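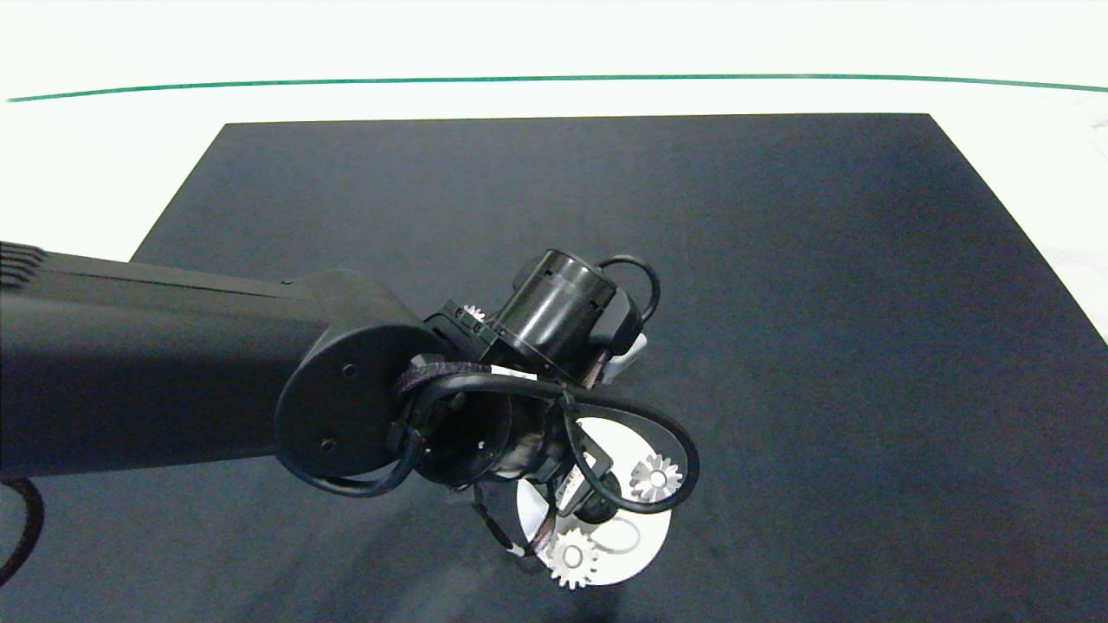
The arm over the mat, gears on the white disc.

Stop Driving the Robot and Go Grab It

By the Shop Floor columnist
February

I have a position on this and I've had it for a while. If you want a robot arm to learn a fiddly contact job, gears, pegs, connectors, anything where a part has to go onto another part, put your hands on the thing when you show it how. Don't sit across the room with a controller and a screen. Or if you must, know what you're giving up.

Most people I talk to are going the other way. Remote control is the fashion. Sit down, headset or a pair of little leader arms, drive the robot through the task, save it, do it again. Clean recordings. No human arm blocking the view. I get it. I was sold on it too, for most of a year.

Then came the gear work.

Quick background. I teach tasks for a living, mostly small assembly. Dumham is the shop that pays me most months, and Drokier is what we call the gear job, after the customer part it started with. Small toothed gears, a round base, put the gear where it goes, let it mesh, back off. A kid does this with a toy in half a minute. We budgeted two weeks. Ha.

Round one we collected 200 demonstrations by remote. Good operators, not slackers. And you watch the recordings and they look fine, they really do, until you notice every single one has the same hitch in it. Arm comes down. Arm stops. Tiny wiggle, tiny wiggle, pause, then a shove. The pause is the operator trying to work out from a flat picture if the teeth are touching. The shove is them giving up on knowing.

Guess what the policy learned. Come down, stop, wiggle, shove. It learned our doubt. It did the pause beautifully.

That's the bit people skip when they talk about demo data like it's bricks, more is better, stack em up. A demonstration carries the person's handicap along with their skill. If you can't feel the part, the robot gets a lesson in not feeling the part. You can record 1677 of those and you've got a very consistent lesson in it. I know because that's the number we ended up with before someone said maybe stop.
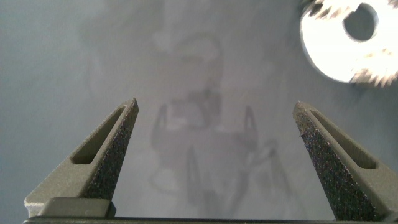
So. Hands. Put the arm in its soft mode, hold it by the wrist, walk it down to the gear yourself. First time I did it on Drokier I got the mesh on the second try and it was a completely different motion from anything in the remote set. No pause. A little roll of the wrist on the way in, which I did not plan and could not have told you about. You feel the tooth ride up on its neighbor and your hand just goes around it. Same as a key in a sticky lock. You don't think about keys.

Try getting that roll through a joystick. I've tried. What you get is a roll that you decided to do, and it's late and too big.

Now the objections, because I've heard all of them and some are good.

One. Hands get in the shot. True. If your overhead camera sees a big forearm all through training and then no forearm at run time, you've trained on a world that doesn't exist. This is a real problem and anybody who waves it away is selling you something. What we do is guide by hand, save the joint path, then have the arm play it back on its own with nobody near it and record the cameras on that pass. Costs double the time. Sometimes the replay misses, and then you toss it. I'd still rather have forty of those than a drawer full of wiggles.

Two. The arm's heavy and it drags. Also true, and depends a lot on the arm. Some of them in soft mode feel like pushing a shopping cart with a bad wheel. You end up teaching the friction. If yours is like that, fix the compensation first or don't bother. I lost an afternoon at Birkuvico on an arm that wanted to sink left whenever you let up on it, and every path I gave it had a lean in it like a tired person at a bus stop. Threw it all out. Should have checked before lunch.

Three, and this is the one I hear from managers: it doesn't scale. You can put a remote operator anywhere, any time zone, and you can't put hands anywhere. OK. But scale of what? If the task is picking up a towel, go ahead, scale away, remote is great for towels. Big loose motions, nothing to feel, eyes are enough. I'm not a crank about this. I use remote for probably half of what I do. Reaching, sorting, moving a box from here to there, all of it.

For anything where the last bit is touch, though, you're scaling up the wrong thing.

Four. The wrist camera. People tell me a good wrist view makes up for the missing feel. It helps! It helps a lot, I would not run a contact job without one. But think about what that camera sees. Two fingers, always in the same spot, and then whatever is past them. When the part is between the tips, sure, wonderful. When it's off in a corner you've got a lot of plain mat to look at and a shadow. And when you're actually on the part, the very moment you need to know, the fingers are hiding the contact. The view goes bad right when the question gets hard. Same from above, where the wrist and its cables sit right over the work. Neither one tells you a tooth is riding on a tooth. Your fingertips do.

There's force feedback gear, yes. Ersoy, a little rig a friend's lab put together, pushes back on your hand when the far arm hits something, and I've had my turn on it. It's good. It's the best remote setup I've used. It's still a rumor of the contact, a bit late and a bit smoothed off, and with small gears smoothed off is the whole ballgame. Give it a couple more years and I may have to eat this column. Fine. Happy to.

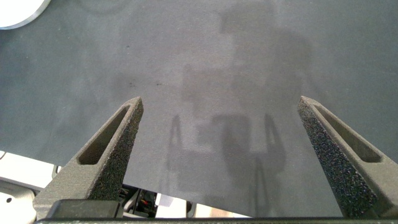

Some things I'd tell anyone starting a job like this, in no order, I'm typing this between runs.

Do it with your own hands first, no robot at all. Just you and the gears, eyes shut if you can stand it. If you can't do it blind you're relying on looking, and you should know that before you pick a method.

Keep the bad ones, seperately. The attempts where it jams and you back out are worth more than I used to think. A robot that has only ever seen success has no clue what to do a hair off target. By hand you recover without noticing you did. Leave those in. Don't trim them for looks.

Start from different places. I'm terrible at this. Left alone I bring the arm in from the same side every time, same height, same speed, because it's comfy on my shoulder. Then somebody sets the base down a palm's width over and the robot goes to where it used to be. Move the base. Move yourself. Stand on the other side of the table, even if it feels dumb.

Watch how long a session goes. My fifth hour of guiding is garbage. I get quick and sloppy and I start leaning. We cap it at 2 hours now and switch people, and you can see the difference in the paths. Remote folks get tired too but it shows up differently, they get slow.

And get more than one person in there. My wrist roll goes one way. My coworker's goes the other, she's a lefty. Both work. I worried the mix would confuse things, and maybe it does a little, but the set with both of us held up better when we moved stuff around than either one alone. Small sample, I know, I know.

What bugs me most about the rush to remote isn't even the data. It's that the people doing the teaching stop knowing the task. I've sat with operators who had hours and hours on a job and had never picked up the part. Didn't know it had a burr on one side. Didn't know how light it was. One guy thought the gears were plastic the whole time. He was a good driver, too. But he was teaching a thing he'd never done, to a machine that had never done it, and we were all surprised when it came out strange.

We didn't used to train people like that. When I learned bench work somebody took my hand, physically, and moved it. Go easy, feel that? Yeah, that. Took 5 seconds and I still have it. I don't know how to put that in a budget line and I've quit trying to.

Drokier is better now, by the way. Not done. It meshes the gear most of the time when the base is close to where we had it, and it has mostly dropped the pause, though every so often it stops up there over the disc and does the little wiggle, left over from the first batch, which is still in the mix because management paid for it and wants it used. I'm going to ask again on the next call. If they say no I'll go record more by hand untill the old stuff gets drowned out.

Run's finished, gotta go reset the gears.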